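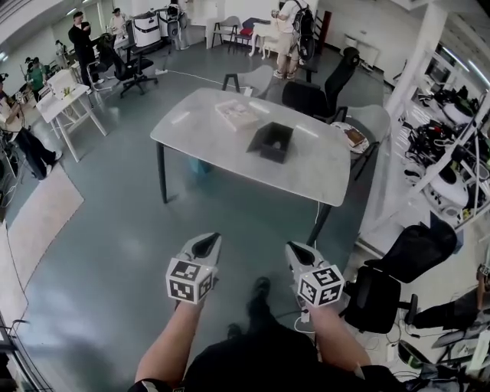

Derkine Hand-Held Gripper Kit: Evaluation Data Card

Maintained by Prastent
Status: under review, second revision
Last updated: February

Summary

This card covers the recordings made with the Derkine kit during its product review at Prastent. Derkine is a two-handed demonstration kit supplied by Erkance. An operator holds one gripper in each hand and carries out a task directly, with no robot arm present. The recordings are later used to train arm policies. The set was collected to decide whether the kit should be offered to partner sites, and it is released internally so that other teams can check the findings.

Contents

Episodes: 853
Tasks: 18
Operators: 20
Streams per episode: 4 (head video, left gripper pose, right gripper pose, jaw opening)

Each episode is stored in its own folder with a short text file giving the task name, operator number and outcome. Outcomes are entered by the operator at the end of the episode and are one of complete, partial or abandoned. Abandoned episodes have been kept.

Hardware

Each gripper has a pale gray plastic body and carries a white cube near the handle. The cubes are printed with black-and-white square markers, which are used to recover the position of each hand. Left and right grippers have separate marker sets and must not be exchanged between kits. Replacement cubes may be ordered from Erkance and require a new calibration file.

Collection setting

All episodes were recorded in a shared working room during normal hours. Tasks are table-top tasks and include opening and closing boxes, moving flat packages and placing small items in containers. Furniture was not fixed in place, and table height differs between sessions. Other people are present in the background of many recordings. Faces are blurred in the released video; the unblurred originals are held by Mbwambo, which provides storage and access control for the project.

Review findings to date

The kit was found easy to learn. Most operators completed the practice task on the first attempt. Tracking is reliable while at least one marker face is in view of the head camera. It is lost when the operator turns a wrist sharply inward or reaches beneath the table edge. Frames affected in this way are flagged in the pose files and are not filled in.

Cable handling was the most frequent complaint. Several operators asked for a longer lead or a clip at the forearm. Erkance has been informed.

Known limits

The set contains no left-handed operators. Lighting is bright and even throughout, and results in dim rooms have not been tested. Jaw opening was recorded at a lower rate in the first sessions; see the file named NOTES before combining early and late episodes.

Access and terms

Use is limited to research and product evaluation. Requests for access are reviewed each Monday by the Prastent data office. Redistribution outside the approved team requires written consent from both Prastent and Erkance.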